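Evaluating the Vaslow Two-Arm Kit for Laundry Hanging
Project report, Applied Automation
Zihan Dong, Dulce Chávez, Wanting Lu
Advisor: Sólveig Thygesen

12 shares | 4 comments

1. Purpose

The Vaslow kit is sold to teaching labs as a package: two arms, grippers, wrist cameras and a license for the Mendel control software. Our department asked us whether it is good enough for the second-year course. We chose sock hanging as the test task. Socks are soft, they fold in ways that are hard to predict, and a clip hanger asks for both arms.

2. Setup

Assembly took two afternoons. The printed manual skips the cable routing, so we followed the notes Sihan Shi left from last year's Zosell arm project. The software installed without trouble, but calibration had to be repeated each time the table was moved.
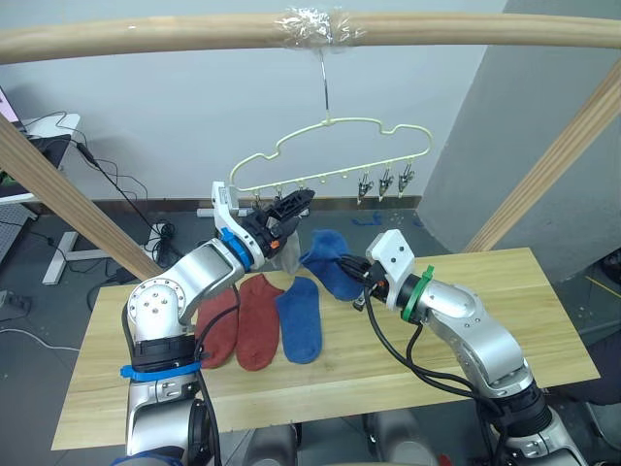

Figure 1. Both arms holding socks at the table, with the clip hanger above.

We collected 498 demonstrations by teleoperation and trained one policy on them. Each trial began with socks on the table and ended when the policy stopped or an operator did. We ran 29 trials.

3. Results

The policy finished 15 of the 29 trials. Picking up a sock was rarely the problem. Most failures came at the hanger, where the arm closed a little to one side of the clip it wanted. 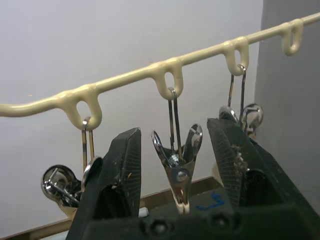

Grip accuracy depends heavily on the wrist camera, and we think the kit's camera mount is well placed. It keeps both fingertips in view during the approach. With a clip hanging in the gap between the open fingers, an operator can judge the alignment before closing. Shiny chrome clips like these were harder for the policy than the black ones – we suspect reflections, but did not test this separately. The crosshatched finger pads are a consumable, and the kit should come with more spares.

4. Recommendation

We recommend the kit for the course, with a better cable guide and one extra set of pads per station. Trials with towels are planned for December.

Related reports
Low-Cost Grippers Compared
Zosell Arm: One Year Later
Teleoperation Basics with the Du Controller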